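I caught Solveig Amundsen on her lunch break, which she takes standing up, and she was already talking before I had my recorder out. She runs the numbers on the Trultmont harbor lease, and boy, does she have opinions about it.

"Everybody asks what the port will cost," she told me. "I keep asking who pays when a crane sits idle in April."

Fair point! The deal hands the cargo terminal to Grotano, a private operator, while the town keeps the land and gets a yearly fee. I'd assumed the fee was the big fight. Nope – it was the dredging. The first draft left it with the town, all 366 pages of it (I read maybe half), and Aslak Brekke from the harbor office wouldn't sign.

"Aslak was right and I told him so," Solveig said. "If you make money on deep water, you help keep it deep."

So now the operator covers dredging after year 5, and the bank wants 2 outside audits before it lends a cent. I asked if that would scare off investors.

"The nervous ones, sure. I can live with that."
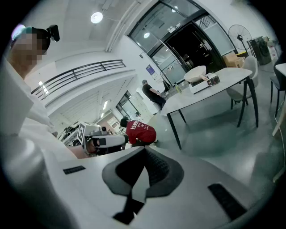
We got onto jobs after that, and she slowed down a little. Her father loaded ships there, and she doesn't like promising anything. "I'll say the contracts carry over," she said. "Past that, ask me when the first ship has been and gone."

I plan to. She's giving me a tour of the old pier next, and I've been told to bring boots.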